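Relatório de progresso ao financiador
Projeto Govus — oficina de mobiliário de cozinha e arrumação
Entidade executora: Uscombe
Elaborado por: Anežka Jurčo
Data: 2 de dezembro de 2024

1. Ponto de situação

O relatório cobre o trabalho feito desde a última prestação de contas, em março. Nesse documento tínhamos deixado três pontos em aberto: a montagem dos armários no espaço novo, a revisão das gavetas e portas e o inventário do material de arrumação. Os dois primeiros estão em curso e o terceiro está concluído.

O espaço funciona com a iluminação de teto já existente, que não foi alterada. A instalação elétrica foi verificada antes da entrada do mobiliário e não exigiu despesa fora do orçamento. A verba reservada para esse fim transita para a rubrica de ferragens, conforme o pedido já enviado por Radoslava Matoušek.

2. Mobiliário e bancadas

Os armários brancos foram fornecidos pela Malý e montados pela nossa equipa. A entrega veio incompleta: faltavam dois jogos de puxadores e uma caixa de parafusos, que chegaram mais tarde sem custo adicional. O transporte ficou dentro do valor contratado.

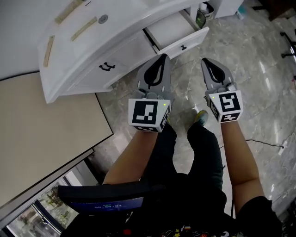

As bancadas foram a parte que mais tempo ocupou. A Malý propôs inicialmente um tampo com canto reto e foi preciso trocar a encomenda, o que atrasou a montagem. A solução final é um tampo branco e liso, com a borda da frente em curva, e é sobre ele que se trabalha quando se abrem as gavetas para arrumar. O chão em mosaico cinzento com padrão de mármore manteve-se como estava. Pedimos orçamento para um tapete de trabalho e decidimos adiar a compra, por não ser prioritária neste período.

As gavetas abrem e fecham sem ferramentas e podem ser retiradas para limpeza. Numa delas a calha foi substituída, com peça da Fetex. Pedimos à mesma firma que deixasse uma calha de reserva, que está guardada com as restantes ferragens.

3. Inventário e arrumação

O inventário foi feito por Radoslava Matoušek e terminou com 157 artigos registados. Inclui utensílios, recipientes, panos e pequenas ferragens. Foram retirados da lista 9 artigos danificados, que não serão repostos neste exercício.

A regra de arrumação foi simplificada em relação à proposta inicial. O que se usa todos os dias vai para as gavetas; o que é pesado ou volumoso vai para os armários de baixo; o resto fica em caixas identificadas. A versão anterior previa uma etiqueta por artigo e revelou-se demorada de manter. A folha de registo está na pasta partilhada e é atualizada no fim de cada sessão por quem a conduz.

4. Portas e acabamentos

Falta terminar a afinação das portas inferiores. São portas com almofadas em relevo, mais pesadas do que as lisas que constavam do primeiro orçamento, e as dobradiças precisam de ser reguladas uma a uma. A Fetex fez uma primeira passagem e tem outra combinada.

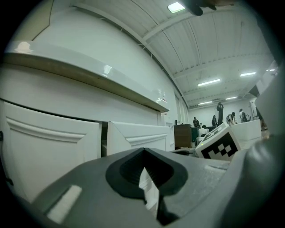
A segunda passagem da Fetex inclui o reaperto das dobradiças, a verificação das folgas entre portas e a revisão da fita de remate na parte inferior dos tampos. O trabalho está coberto pelo contrato em vigor. Se alguma dobradiça tiver de ser trocada, a peça será paga pela rubrica de ferragens, que tem saldo suficiente.

Ficou também por decidir se colocamos batentes de silicone nas portas. O custo é baixo, mas o modelo que a Malý recomenda não estava disponível à data deste relatório. Pedimos uma alternativa e aguardamos resposta.

5. Execução financeira

As despesas com mobiliário estão pagas na totalidade. A fatura da Fetex relativa à calha e à primeira afinação foi recebida e está em conferência. Não há desvios a comunicar além da transferência entre rubricas referida no ponto 1. Os comprovativos seguem em anexo, pela ordem da tabela de despesas aprovada.

6. Próximos passos

Concluir a afinação das portas com a Fetex.
Fechar a questão dos batentes com a Malý.
Rever o inventário depois de três meses de uso — a revisão fica a cargo de Radoslava Matoušek.
Enviar o relatório seguinte em março, com o mapa de despesas atualizado.

Pedimos confirmação escrita da transferência entre rubricas antes do fecho de contas. Os pedidos de esclarecimento podem ser dirigidos a Anežka Jurčo, na Uscombe.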